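Can I make the Christmas rolls a day early?
Posted Thursday, December 24, 2020

We eat right after the morning service and I have 11 people coming. Can shaped dough sit in the fridge overnight?
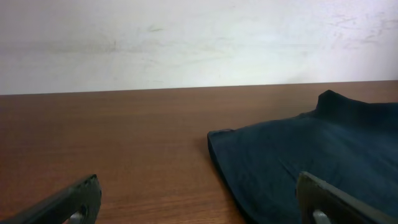
2 replies

Stavros Todorova
Yes. Cover the pan tightly and let it stand out for an hour before baking. I did this in November and they rose fine.

Daichi Nomura
I just buy them. Three bags should do, maybe 4.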